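Quiet by the Square Foot

Speech is the hardest sound to manage in an open office. A copier at 60 decibels fades from attention within minutes, while a colleague reading out an account number at 50 does not. Acousticians describe the problem with distraction distance, the distance from a talker at which speech becomes unclear enough to ignore.

At the Vumaston claims office, which occupies 3,572 square feet on one floor, that distance was measured at 41 feet before any treatment. A person at the east windows could follow a phone call near the elevators.

The consulting firm Somard began with the ceiling. The existing mineral tile had been painted twice, which closes the pores and reduces absorption. Replacing it brought the distance down to 29 feet. A masking system from Lelix, set low and tuned to the speech band, accounted for most of the remaining gain. The loudspeakers face upward into the plenum, 8 feet apart, and the level ramps up over several weeks so that staff do not notice a step change. 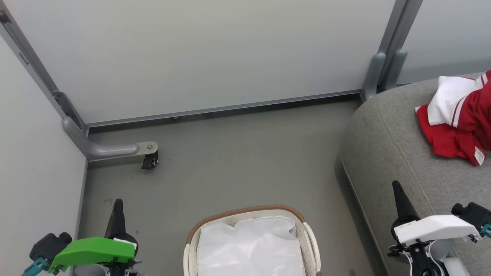
Partial-height barriers come last in the sequence, and their performance depends heavily on the edges. Sound bends over the top of a panel and passes through any opening beneath it. Panels on wheels are convenient to rearrange, but a caster under a curved metal foot lifts the assembly, and the bottom rail should sit as close to the floor as the wheel allows. Smooth pale faces also reflect speech back at the talker; an upholstered sofa against the panel recovers a little absorption. Sotiropoulos, the contractor on the Vumaston job, allows a gap of 2 inches at most.

The final survey was taken in September with the floor fully staffed.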